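About Zakska
By Ginevra Barbieri
Updated January

Zakska is a small company in Wistport that teaches robots to handle ordinary household things. We began with one bench and a single arm. Today we occupy 3827 square feet on the upper floor of the Hestero building, where we record people doing everyday tasks, check the recordings and prepare them for the teams that train the machines.

Most of our recording is done with hand-held grippers. The person holds the tool and does the task the way they would at home, and a camera on the tool records it. We work in furnished rooms and with things people have in their drawers, such as tissues, tape and hair ties.

Twice a year we open the doors. At the last open day we had 141 visitors between 10 a.m. and 4 p.m., mostly neighbors, students and parents with children. Each group got a short talk, then a demonstration at the table, then a turn with the gripper. The first task is picking up a soft packet. It is harder than a box, as the wrapper gives when the fingertips close on it.

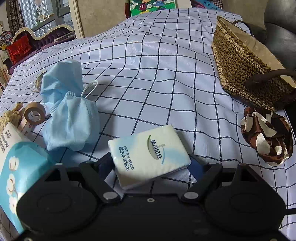

Photo: Zakska / Ginevra Barbieri

After the table, groups went next door to see Gu, our test arm, try the same kind of task from what it had learned. Gu managed 70 percent of its pickups that day. We post the result at the door, good or bad. Visitors asked most about speed (Gu is slow) and about what happens to the recordings they make. Visitor recordings are deleted at closing time unless the visitor signs a form.

Our library now holds 896 hours of checked recordings. School groups can book a visit outside the open days by writing to the front office. Please give us two weeks' notice. Children under eight need an adult with them at the table. The next open day is in the spring, and the elevator will be working by then.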